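Robots at Work: What Happens to the People?

When I was eight, I thought a robot at work would be a shiny metal guy with a briefcase. He would walk in, say BEEP, and sit in somebody's chair. I was pretty disappointed when I finally met some real ones, because they were arms. Just arms! No head, no legs, no briefcase.

I write about jobs for kids, and in May I went to visit a workshop called Groltlow. They put together white plastic parts there, like pipes and the pieces that join pipes. It's the kind of work people have always done with their hands. Now robot arms are learning to do some of it too, and I wanted to know what that means for the people.

So how does an arm do a job? Try this at home. Pick up a paper towel tube with one hand and twist one end. The whole thing spins, right? Now hold it with both hands. Much better! Your left hand can hold still and your right hand can do the twisting, and you don't even have to think about it. A robot has to be taught every bit of that. How hard to squeeze, how high to lift, which hand goes first. At Groltlow they call their pair of arms Anell, and Anell always works with two hands on the long stuff.

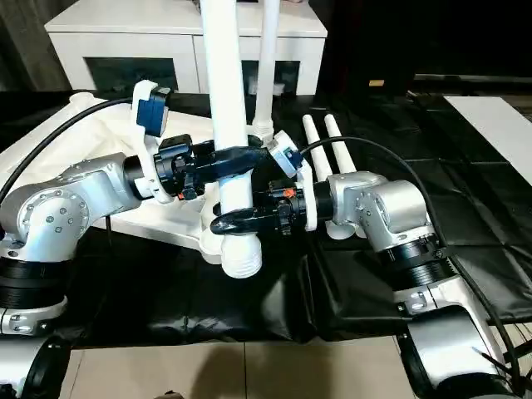
The end of a robot arm is called a gripper. Anell's grippers have two fingers each, and you have ten, so you're already winning. Two fingers are fine for holding a pipe. They're not so great for peeling a sticker or fishing a dropped screw out from under a table (I watched a person do that one, and she needed a flashlight).

Here's what I really wanted to ask. Did the robot take anybody's job?

The answer I got was kind of long, so I'll give you my version. Before Anell, one person might fit the same two parts together 653 times in a week. Same twist, same push. Wrists get sore doing that. Brains get bored, too. Now the arms do a share of the fitting, and the people do more checking, more fixing, and a lot more teaching. There are 35 people at the workshop, the same as before. But I don't want to tell you it always goes that way. At some places, when machines come in, there are fewer jobs, and that's hard on families. Grown-ups argue about it a lot, and I think they should.

Even when everybody stays, the work feels different. One worker told me she misses chatting across the table while her hands were busy. Another one loves the change. He spent almost 20 years on pipes and now he teaches Anell how to hold them, and he says it's like training a very strong puppy.

Robots also have a different view of things than we do. Your eyes are up in your head, but a robot can have a camera way down by its gripper. Imagine having an eyeball on your wrist! You'd see whatever you were reaching for really, really close up, and not much else.

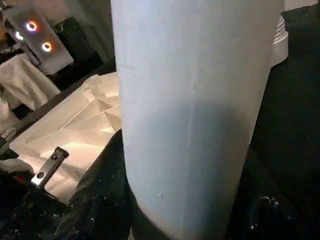

A robot's wrist camera gets a close look at a big, pale cylinder.

The people teaching the robot have to think about that. If something large blocks the view, what's behind it? You'd just lean over and peek. A robot needs another camera, or it needs to move its arm, and somebody has to work out which.

If you want to try being a robot teacher, grab a friend and an empty cup. Your friend is the robot and can only use one finger and a thumb. You give the directions, and no pointing! My first try ended with the cup on the floor and my friend holding my sleeve.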